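Sillow Hall: Ticket and Entry FAQ
2 min read

When do doors open?
Doors open at 7:00 p.m. and the first act starts at 8:00 unless your ticket says something else. The Thursday shows run an hour earlier.

How much are tickets?
Most shows are $29 in advance. The price at the door can be higher, and we don't hold tickets there.

Is there seating?
The main floor is standing room. The balcony has seats, first come, first served. Capacity for the whole room is 548.

How many tickets can I buy?
Two per person for Gekby and Skutton. Other shows have their own limit, listed on the event page.
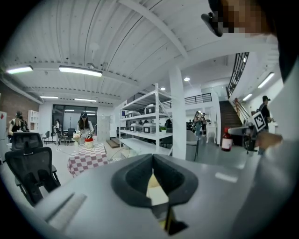
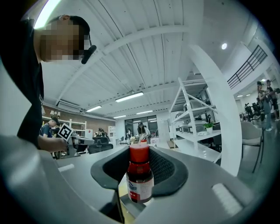
Can I get a refund?
Only if a show is canceled or moved to a new date. If it is moved, your ticket is good for the new date, or you can ask for your money back through the Chaudhary box office.

Are shows all ages?
Yes, but anyone under 16 needs to come with an adult who also has a ticket.

Can I leave and come back in?
No. Once your ticket is scanned, there is no re-entry.

What about bags?
Small bags are fine. Backpacks go to the coat check, left of the main stairs. It takes cards only.

Contact the box office | © Sillow Hall | Back to top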